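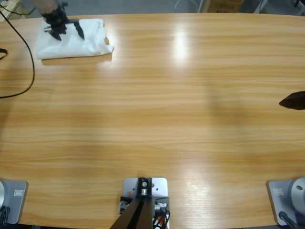

Twin-arm cloth cell, Nollville: inspection checklist and comments

Inspected by: Đức Đàm
Comments reviewed by: Tươi Bạch
Date: Sun 7 November
Arms designated LEFT and RIGHT as marked on the cell drawing. Software release and tool offsets unchanged from the September inspection.

1. Isolation and stop circuit

1.1 E-stop at operator position drops both arms. PASS
1.2 Restart requires manual reset after e-stop. PASS
1.3 Supply isolator lockable in the off position. PASS
Comment: lock hasp is stiff. Lubricate at next service.

2. Bases and table

2.1 Left base plate seated flat, fasteners at torque. PASS
2.2 Right base plate seated flat, fasteners at torque. PASS
2.3 Centre plate bolted down, bracket and pole secure. PASS
Comment: one fastener on the centre plate took a small amount of turn before reaching torque. Paint-marked and re-torqued. Check again after 100 hours.
2.4 Labels on both arm base plates legible. PASS
2.5 Table surface free of burrs, adhesive and grit. PASS
Comment: wipe down with a dry microfibre only. The solvent wipes from the Drarninthorpe store leave a film that changes how the cloth slides.

3. Cables

3.1 No cable under tension at either base with arms at full reach. PASS
3.2 Wiring at centre bracket restrained and connectors latched. PASS
3.3 No cable crossing the working area of the table. COMMENT
Comment: black cable on the left side of the table lies in a long curve over the surface near the edge. Outside the programmed path of the left gripper, but it should be clipped. Two adhesive clips to be fitted and the sweep test repeated at low speed.
3.4 Floor behind table clear for access. COMMENT
Comment: cardboard box and loose white cable on the floor on the far side. Remove both before the next access to the rear of the table.

4. Grippers

4.1 Finger fasteners tight, left and right. PASS
4.2 Finger tips free of chips and raised edges. PASS
4.3 Backlash at closed position within limit. PASS (left), ADJUST (right)
Comment: right gripper closed late against the reference block. Coupling screw re-seated, homing repeated, second reading within limit.

5. Grip test with cloth

5.1 Grip force set to 23 N at the controller. PASS
5.2 Hold for 45 seconds, no slip at the gauge mark. PASS
5.3 Release without snagging, five consecutive cycles. PASS
Comment: use the plain white test cloth for this section. Terry towelling catches on the Rätsep fingers and gives a false fail at 5.3. 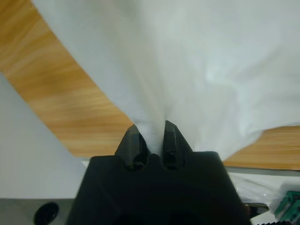
Finger alignment governs most of the faults logged against this cell, and it is checked under load because an offset of the tips does not always show when the gripper closes on nothing. The cloth is gripped at a single narrow point and the gather between the tips is inspected from the wrist view. Folds running down to the gap between the two fingers, as they do with the cloth fanned out above the black tips, give the inspector a clear line of sight to the pinch. If the gather is twisted or sits to one side, stop and re-shim before continuing — do not compensate with grip force.

6. Wear parts and lubrication

6.1 Finger set within service life of 400 hours. PASS
6.2 Gripper slides greased, excess removed. PASS
Comment: Grileck white grease only. Run the gripper open and closed on a rag after greasing, before any test cloth goes near it.
6.3 Spare finger set in cell drawer. FAIL
Comment: drawer holds one left finger and no right. Order a complete set.

7. Outcome

Cell released for use at reduced speed. Full speed permitted once 3.3 is closed and signed. Items 3.4 and 6.3 do not restrict operation.

Nollville Automation Workshop | Maintenance records | Contact the cell desk | Back to top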